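Print this page | E-mail this page

Salurach opens refill and returns counter at Iltside

ILTSIDE — Salurach opens its new bottle returns counter this Saturday, two doors down from the Fagundes bakery. Doors at 9 a.m. Drinks bottles of any size, small ones too. Caps on or off, labels fine. Please empty them first.

The trial counter took in 2473 bottles over 3 weeks, 182 of them on the last morning alone. Small soda bottles were the ones most people had been throwing in the trash.

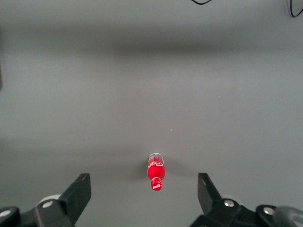
Sorting is done by hand on plain gray tables suplied by Prinonano. Bottles go down on their side, get a quick check, then into the bin. Limit of two bags per visit while staff get up to speed — bigger loads by arrangment.

Parking behind the building. No glass for now.

Last updated: Saturday, 8:40 a.m.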